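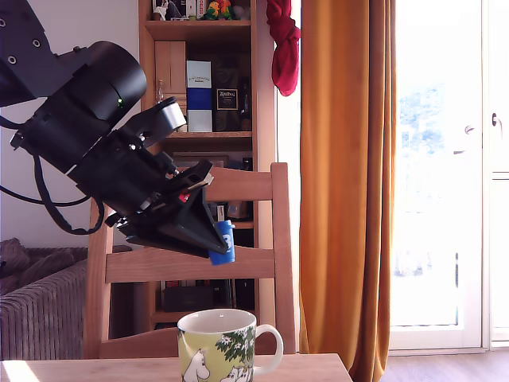

Taza de cerámica sobre una mesa de madera clara.

Fundación Durnier
Convocatoria de participantes: Programa de Cerámica Utilitaria 2024

La Fundación Durnier convoca a personas interesadas en la alfarería de uso cotidiano a presentar su solicitud para el programa formativo que se desarrollará en el taller de Jitaru. La convocatoria queda abierta el 2 de febrero de 2024 y se cerrará cuando se hayan recibido 135 solicitudes completas.

Objeto
El programa comprende 123 horas lectivas dedicadas al torneado, el esmaltado y la cocción de piezas de mesa: tazas, cuencos, platos y jarras. La enseñanza es presencial y se imparte en castellano, en grupos reducidos. Las sesiones de teoría de esmaltes tendrán lugar en la sala de lectura de Dusten.

Requisitos
- Ser mayor de edad en la fecha de presentación de la solicitud.
- Acreditar experiencia previa en torno, aunque sea de carácter no profesional.
- No haber disfrutado de una ayuda de la Fundación en las dos últimas ediciones.
No se exige titulación académica. Las personas que trabajen exclusivamente en escultura deberán dirigirse a la convocatoria específica de artes plásticas.

Dotación
Cada participante seleccionado recibirá una ayuda única de 1.494 euros, destinada a manutención y desplazamientos. El barro, los esmaltes y el uso de los hornos corren a cargo de la Fundación. El alojamiento no está incluido - podrá facilitarse, previa petición, una relación de hospedajes próximos al taller.

Documentación
La solicitud constará del formulario firmado, una carta de motivación de 2 páginas como máximo y fotografías de obra propia reciente. Se ruega indicar en cada fotografía las medidas de la pieza y el tipo de pasta empleado. No se admitirán piezas enviadas por correo.

Selección y calendario
Las solicitudes serán valoradas por el equipo docente del taller Fomell, que podrá convocar a entrevista. La resolución se comunicará por escrito a todas las personas solicitantes. Las clases darán comienzo en octubre. La renuncia posterior a la aceptación deberá notificarse por escrito, y la plaza se ofrecerá a la siguiente persona de la lista de reserva.

© Fundación Durnier | Contacto | Aviso legal | Volver arriba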